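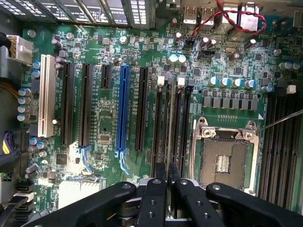

A green motherboard with one bright blue slot among the black and white ones.

Open day at the Kermani reuse center, Narkard
April 2025

I had been meaning to get out to Narkard for a couple of years. It's one of those places you pass through on the train on the way to somewhere with a beach, and you look up from your sandwich and see a long brick building with tall windows and think, well, I wonder what goes on in there. What goes on in there these days is that old household things get sorted, mended and sold again, and for one day each spring they open the doors and let the rest of us poke around.

The walk from the station is easy enough if you take the river side. Do not take the road side, which looks shorter on the map and sends you around the back of a lumber yard. I took the road side. By the time I reached the gate I was warm and a bit cross, and a very kind woman handed me a paper map and a cup of lemonade, so I forgave the whole town on the spot.

The building started out as the Vinov thread mill, and the company name is still there in pale brick above the main door. According to the board in the entrance hall, 300 people worked here in its best years, and the big room upstairs had 112 windows. I didn't check! But I can tell you that the light up there is lovely, soft and even all the way across the floor, and that the floorboards still have dark patches in rows where the machines dripped oil on them. I could have stayed a good hour just walking up and down those boards.

Upstairs is now furniture and lamps. I am weak when it comes to lamps, and there was a whole wall of them, sorted by height, all lit. The chairs are stacked by kind — kitchen chairs, office chairs, chairs with one arm missing that are waiting for somebody to care about them. A man was showing visitors how to weave a cane seat, very patiently, and let anybody who wanted to have a turn. My row came out crooked and he told me it had character. 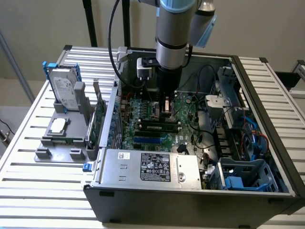

After that I went down the back stairs (steep, hold the rail) to the ground floor, where the kitchen things and the books are. The books are priced by thickness, which I think is a marvelous system. A thin one is fifty cents, a fat one is a dollar, and cookbooks are whatever you feel like paying as long as you tell the person at the desk one recipe you plan to make. I came away with a jam book and a promise of plum jam that I fully intend to keep.

Lunch was in the old boiler house across the yard. The Cundik bakery from down the street had set up two long tables, and there was a barley soup, a cheese pie and a poppy seed roll as long as my forearm. Get there before noon if you go. I got there at half past twelve and the cheese pie was down to its corners, though to my mind the corners are the best part. We all sat on benches in the yard with our bowls on our knees, and I got talking with a couple who had furnished their whole first apartment from this place and were back looking for a crib.

The afternoon talk was on the history of the mill. It ran long, and I didn't mind one bit. After the looms stopped, the building sat with pigeons in it until 2000, when the town bought it and put on a new roof. They kept the old hoist, and at the end of the talk they let us watch it carry a dresser up to the top floor — slowly, with a great deal of creaking, and a little round of applause when it arrived.
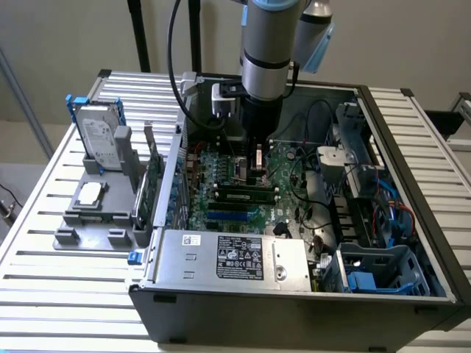
I had left the yard for last, and I'm glad, as the sun had come around by then. All along the south wall they sell plants in secondhand pots, mostly herbs and geraniums, and there's a heap of old roof tiles and garden edging that you can pick through for almost nothing. I bought a chipped blue pot with thyme in it and carried it on my lap all the way home, along with the jam book and a lamp. Yes, of course there was a lamp. It has a green shade and a brass foot and it's on the hall table as I write.

A few notes if you're planning a visit. Entry is $2, cash only, and children get in free. The regular shop is open on weekends, but the upstairs floor with the old boards is only open to visitors on the open day and for a small plant fair in May. There are clean restrooms by the main door and a place to leave a coat. The last good train back leaves a little after five, and it's worth walking to the station by the river — you pass a row of allotments and a very fat gray cat who sits on the third gatepost and will let you scratch its chin.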